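Garngate bench, wrist camera comparison: checks before power-on

1. Arm parked, stop button tested. OK, and thank you to whoever oiled it!
2. Kenura camera seated, 2 screws snug. OK.
3. View toward the wall. Soft all over, so please refocus.
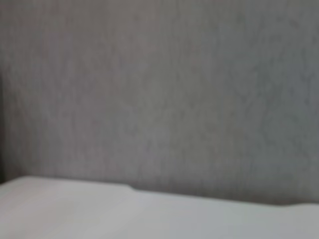

Masanja asks whether focus should be locked before the gripper swap; the Urnerthorpe sheet says after.
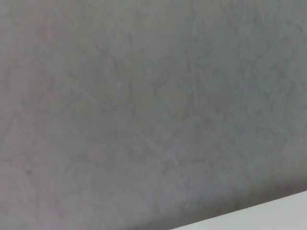 4. Controller stays at 300 for both cameras, please. I'd judge the tilt by that pale wedge at lower right, which has a nice straight edge. Still open.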